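The Spare Key

Pauline Fothergill had run the repair counter at Wamari for 22 years, and in that time she had thrown out almost nothing. When Hye-jin came in one morning in September, she was holding half a key.

"It snapped in the lock," Hye-jin said. "It's my mother's music box. She died in autumn and I only just tried to open it."

Pauline turned the piece over under the lamp. The brass had gone a dull brown colour, and the break was clean.

"Did you get the other half out?"

"No. I was afraid to touch it."

"Good. Bring me the box." 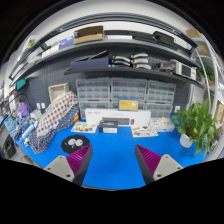
She was back by 2 o'clock with the box wrapped in a tea towel. Pauline worked at the lock with a bent wire and didn't talk. Outside, a bus pulled in and left again. It took nine minutes for the broken end to slide free.

The key she cut was plain steel and a bit ugly. Hye-jin turned it herself. Inside were a bus pass, a grey button and a list of groceries in her mother's handwriting – rice, pears, batteries.

"No music," Hye-jin said.

"The spring's gone. I can fix that too."

Hye-jin read the list again and folded it along the old crease.

"Leave it for now," she said, and asked what she owed.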